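Week three of teaching the arm

I have spent most of this month showing a robot how to put fruit in a bowl. It is all in simulation, on the desktop in the back bedroom, and I do it in the evenings after the washing up. A few people asked what that involves day to day, so I'm writing it down.

The package I use is called Flinden. It gives you a room, a table, some objects and an arm, and it lets you drive the arm yourself while it records everything you do. Each run is one demonstration. When you have enough of them you train on the lot and see whether the arm can do the job without you. My target for this task is 80 good ones. By Thursday I had 615 files in the folder, but most of those are from the older block tasks and I really ought to move them somewhere else.

For the first week I drove with the keyboard. It works, but you can only push in one direction at a time, so every path comes out as a set of stairs. The arm learns the stairs as well. I trained on those runs and watched it go left, stop, go down, stop, go left again, exactly as I had. I deleted them all and bought a second-hand Lamach hand controller, the sort with a stick you can twist. That took a couple of evenings to set up. The twist axis was reversed and I couldn't find the setting, so in the end I swapped it in the config file by hand.

With the controller a run takes me less than a minute if nothing goes wrong. What usually goes wrong is the wrist. You line up nicely over the object, then find you need another quarter turn and the joint has none left, so you have to back out and come in from the other side. I used to keep those runs if I got there in the end. Now I bin them. The pause while I think about what to do gets recorded too, and a model trained on a lot of pauses will sit above the table and wait.

The other thing I changed was my speed. I was creeping up on everything because I was afraid of knocking it over. I now move at a normal pace until I'm close, slow down for the grip, and speed up again once I have hold of it. I also moved the start position every 5 runs, as the Brulard tutorial tells you to, and swapped the object every 10. Bananas are harder than I expected. They are curved, so where you take hold matters a great deal, and if you grip near one end the rest swings round when you lift — then you have to allow for that on the way to the bowl.

I keep two views open while I drive, and I flick between them more than I should. The one I rely on for the grip is the one looking along the fingers. The wider one is better for knowing where the rest of the arm has got to, although the arm itself can fill a good part of it. 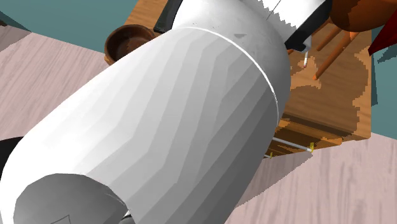
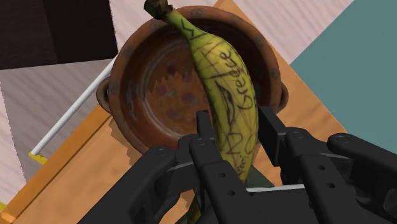
Ratanaporn, who left a comment under the last post, thinks I am throwing away too much, and that a few runs with a fumble and a recovery in them are worth keeping so the arm has something to copy when it misses. I can see the sense in it. I have started a second folder for those and will train once with them and once without, starting from the same clean set. The clean set isn't finished yet, so that will have to wait until next week.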